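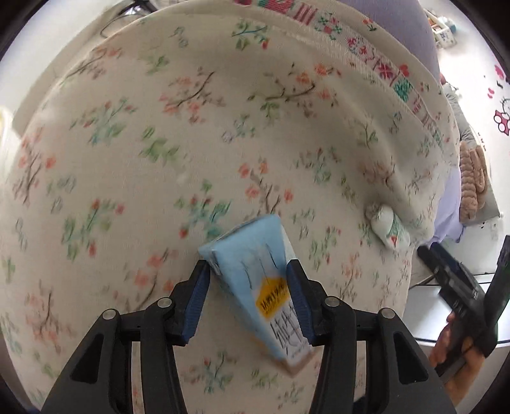

Rostislav Halás swore the river would never reach Bisonden, and he swore it again over the radio at six in the evening, with the sirens going in Jevitz and rain coming sideways off the bay.

"It's reached the feed store," Jhonatan told him. He was grinning, God help him. He loved this! Nineteen years old, his first real storm, and they had given him the big truck with the good wipers.

"Which side of the feed store?"

"Both sides!"

A long crackle. Then Rostislav said to bring 1,000 sandbags up from Skorgate, and to drive like a man with a mother.

So Jhonatan drove, and oh, what a road it was that night, all branches and headlights and cows standing up on the levee like they'd bought tickets. Three trucks fell in behind him at the bridge, then the school bus, packed to the windows with people holding shovels. Somebody on the bus was singing. He rolled his window down to hear it and got a lapful of rain, and he sang too, getting most of the words wrong.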